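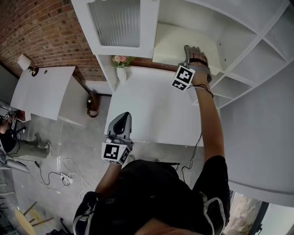
Jilleton talk – speaker notes, short version
20 min slot, keep it to 17. Questions after.

Slide 1. Title
Say name, say group, thank Pushpa Solanki for the invite. Joint work with Narendra Srivastava and Heather Lindsay. Sneha Pal did most of the tracking code – say this out loud, it got left off the poster.

Slide 2. The question
Can you teach a two-arm robot from demos where no robot was present. People wear or hold the grippers, do the job, we log where each hand went. Later the robot gets the hand paths and the camera view.
Old way: drive the robot by remote. Slow, tiring, needs the robot in the room. Don't spend long here, they know it.

Slide 3. Hardware
One gripper per hand. Marker cube on each. Head camera looking down. Cable down the arm to the logger.
Why a cube and not one flat tag: turn your wrist and a flat tag is gone. With a cube you mostly keep at least one face in view. Mostly. Come back to this on slide 8.
Cable gets asked about every time. Answer: wireless dropped frames on us, we went back to wire, no regrets so far.

Slide 4. Where we record
Furnished rooms, not a lab bench. Shelves, cabinet doors, desks. Point: reach matters. A shelf at head height makes people lean, the lean moves the camera, and the whole view swings. Bench data has almost none of this.
Click through fast. Don't read the bullets.

Slide 5. The data
200 demos, 5 tasks. Rakis is the name of the set. Tasks: open door, close door, place on shelf, take from shelf, wipe desk.
9 people did the recording. Each got a practice run that we threw out.
Heather's rule – no one gets told how to do it, only what should be done at the end. So we get left-handers, two-handers, people who brace one hand on the furniture. Keep it all in.

Slide 6. Method
Three steps, one line each.
– get hand pose from the cube, in the head camera's frame
– take out the head motion (this is the hard bit)
– train the policy on hand motion relative to where the hand is now, never relative to the room
PAUSE here. Third point is the whole talk. If they remember one thing it should be this one. The room changes, the camera changes, the hand-relative path holds up pretty well.
If Semwal people are in the audience: yes it is close to their setup, difference is they keep the head fixed. Be nice.

Slide 7. Result
Place on shelf: hand-relative beats room-relative in every room we tested. Gap is biggest in rooms that were not in training. Show the bar chart, leave it up, let them look.
Wipe desk: no real gap. Say so before somebody else does. Our guess is that the desk is flat and the head hardly moves so there is nothing to fix. A guess, not tested.
Open door: better but noisy. Ribbed glass and plain white doors both gave the depth model trouble. White on white in general is bad for us.

Slide 8. What goes wrong
Use the fail clips, people like these.
a) Cube goes behind a shelf panel. Pose is lost, we fill in from the wrist sensor, drift builds up quick. After 9 frames we cut the demo there.
b) One hand blocks the other. Worse for short people?? Pushpa asked this in rehearsal, I don't have the split. Say dont know.
c) Second set of markers in view. If another person holding one walks through the shot the tracker can grab the wrong cube. Fix: separate ID range for each rig. Took us way too long to do this, it's an afternoon of work.
d) Gripper pressed hard against a panel. The hand stops but the force keeps going up and we don't record force. The robot then taps the shelf and lets go early. Open problem. Slide says "future work", which really means Gemechu Negussie has a sensor half built.

Slide 9. Cost
Time per demo vs remote driving. Only show the plot, no numbers out loud, the re-timing isn't finished. Sneha will have it by August.
Setup time is not in the plot!! Mention it. Calibrating head camera to both cubes has to be redone if the strap gets bumped.

Slide 10. Next
Force. Longer tasks, door then shelf in one go. Trying the same data on the Tenosero arm, which has a shorter reach, so we find out if the leaning people were doing can be passed on to a base that drives forward.

Slide 11. Thanks
Names again. Data link. Leave this one up during questions.

Likely questions
– Why not just track bare hands? Tried. Finger closing is too vague, the gripper gives a clean open/close value.
– Does the weight change how people move? Some, yes. They slow down near the end of a long session. We cap the sessions.
– Is 200 enough? For these tasks, in rooms like these. Would not claim more.
– Faces? Camera points down. A bystander can still wander in, we check by hand befor release.

Bring: HDMI adapter, clips on a stick as backup, one gripper to pass around (the one with the taped finger, not the good one).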